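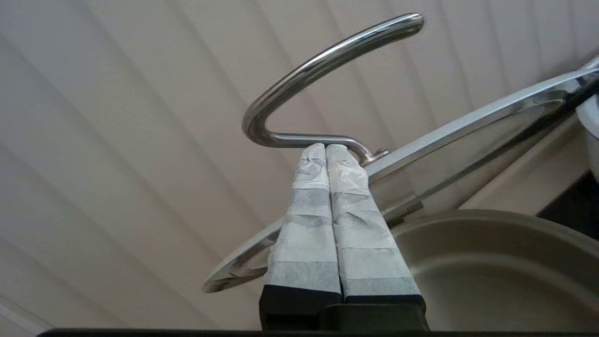 Lid handle, stainless steel

About Detwood Soups

We make soup in Hullmont and sell it to people who meant to make their own. The firm began one January with a borrowed stall at Rakena market, two flasks and a leek and potato that a customer described as "hot". We put that on the first sign.

Since then we have moved into a unit behind the old bus depot, where the rent is kind and the parking is a matter of opinion. On a normal weekday 480 pots leave here for shops, offices and one very loyal dentist's waiting room. In cold weather it has been as many as 856, which is when the office staff are handed a peeler and told it will be good for them.

We have tried 334 recipes and kept 55. The rest are in a ring binder, including the beetroot and orange, which still has its defenders. If you are one of them, please write in - we would like to put the two of you in touch.
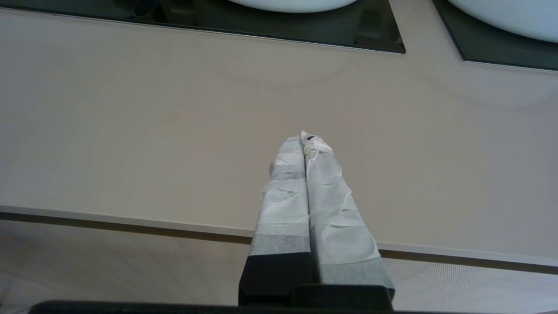
HOW WE WORK

Vegetables come from growers within an hour's drive, apart from the ones that refuse to grow here. Stock is made overnight. Lentils are checked by eye, a job that rotates monthly for the sake of everyone's character.

We don't use the word "artisan". We did once, on a leaflet, and it was spelt wrong.

Our sister brand, Wulleo, does the cold soups. It was launched in the wettest summer any of us can remember and is now doing quite nicely, mostly in places that are not Hullmont. 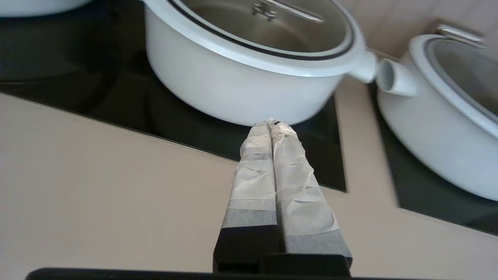 White pot, black glass hob

Working with us

We are a small team and people tend to stay, possibly because of the lunch. When there is a vacancy it goes on the board at Rakena market and then, a week or so later, on this website. No experience is needed for kitchen jobs, though you should like early starts or be able to pretend.

Shops and cafes can ask for a price list by email. Samples are free. Second samples are also free, but we will have started to notice.

Page last updated 2024-10-30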